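Shape sorter block, pieces stand on top but won't go in?

Pacita Dagdag
My grandson got a blue shape block for the holidays, the thick heavy kind with holes cut in the top, and he loves it to bits, but he mostly leaves the pieces standing on top instead of pushing them in. Is he too young for it, or should I be showing him how? I don't want to be the grandma who takes over!

Lumanlan
Oh, please don't worry, mine did exactly the same for weeks! What helped us was putting out one piece at a time and starting with something round, which goes in whichever way you turn it. Square ones are fussier — the corners have to line up — and anything with two little legs is harder still.
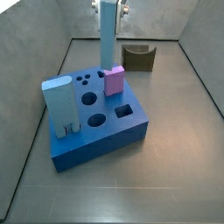 I'd also keep the block flat on the floor, and let him hold the piece while you slowly turn the block underneath. He'll feel it drop and think he did it all himself (he did, mostly). And if he'd rather build a pink tower on the lid, well, that's playing too.

Rornano
Put the rest away in a bag. Ours had 9 pieces and it was too many.

Comments (3)

Astine: The turning trick worked here, thank you!

Mosiseck: does anyone sell spare pieces? we lost the square

Pacita Dagdag: Trying the round one after his nap — will report back.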